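Remote driving by hand first, or straight to autonomy? (dirt lot, small rover)

drinola_dan wrote:

Hi all, long time reader here. I'm teaching a small wheeled rover to cross open dirt by driving it myself with the remote and letting it learn from my runs. Four views from the lot so you know what kind of ground I'm talking about.
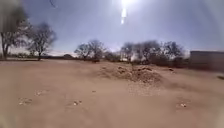
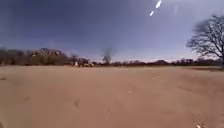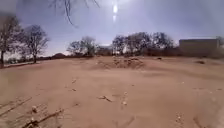
Bare trees, pale sky, lots of dirt:

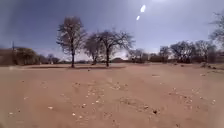
Last updated: Friday, 4:15 pm

So far I have 66 runs recorded, all me on the sticks, looking at the video and steering around stuff. The policy does fine on the flat parts. Where it falls apart is the dirt mound (first and third views). I go left of it about half the time and right of it the other half, depending on my mood I guess, and the thing has learned to drive straight at the middle! Do I throw out half my runs? Do I record more? I can get up to 125 before I run out of patience.

Tô wrote:

Classic. You showed it two answers to the same question and it averaged them. Pick a side. Always left, every single run, and re-record the ones where you went right. I had the same trouble with a fence post and it went away once I stopped being creative.

hamico_fan wrote:

Disagree with Tô, sorry. If you always go left you get a rover that only knows left, and then one day left is blocked and you're stuck. Keep both and switch to a model that can handle more than one choice. The data is fine, the learner is the problem.

Tô wrote:

Sure, in a perfect world. He has 66 runs and a hobby budget. Get one side working, then get fancy.

drinola_dan wrote:

Hobby budget is correct, lol. Next question while I have you both – the sun. It's right up there in the sky in all four of those, or at least the glare from it is, and when I'm driving by video I squint and slow down. Does the rover learn to slow down too?

Khoa Dương wrote:

Yes it does, and it's worse than you think. It copies your speed along with your steering, so if you crawl every time there's a bright streak at the top of the picture, it may decide bright streak means crawl. I lost most of January to exactly this. What helped me was driving the same stretch in both directions and at two different times of day, so the glare stopped lining up with anything I did. I also put a strip of black tape over the top of my monitor (not the camera, the monitor) and my driving got a lot smoother.

dusty_boots wrote:

Can I ask the dumb question? Why not just walk it? I have a Dovis kit with a handle on the back and I push mine through the route by hand with the motors loose, and it logs the wheels. 11 pushes and it could repeat the whole loop. No video, no squinting.

hamico_fan wrote:

That's playback though, it's repeating wheel turns. Try it after somebody moves a rock.

dusty_boots wrote:

Nobody moves my rocks :)

Khoa Dương wrote:

Pushing is nice for the first lap or two, I wouldn't laugh at it. But on loose soil the wheels slip differently under motor power than when you're pushing, and your nice loop drifts. On my ground I was off by a full rover length after 9 laps. Remote control at least records it doing the work under its own power.

drinola_dan wrote:

OK, my ground is pretty sandy so I'll stay on the sticks. What about the little stuff? There are small pale stones all over in the last view, and a couple of dark sticks in the third one. I mostly drive over those when I'm in a hurry and around them when I'm not. Same problem as the mound?

Tô wrote:

Same problem, smaller. Make yourself a rule before you start and write it on your hand if you need to. Mine is anything shorter than my thumb gets driven over.

hamico_fan wrote:

On this one I agree with Tô, mark your calendars. And record some recoveries! Point it at the mound on purpose, THEN start logging, and drive it out. If every run is perfect it has no idea what to do once it's in trouble.

drinola_dan wrote:

Oh, that one I hadn't thought of, I've been deleting every run where I messed up. All right – left side only, small stones get driven over, and I'll do a batch that starts with the nose right up against the dirt. Will post again when I've got the new runs trained.

dusty_boots wrote:

Please do, and put up a video if you can. I still say try pushing it once!

We use cookies to keep you logged in. By continuing to browse you accept our cookie policy.

Contact us | Copyright the forum and its posters | Back to top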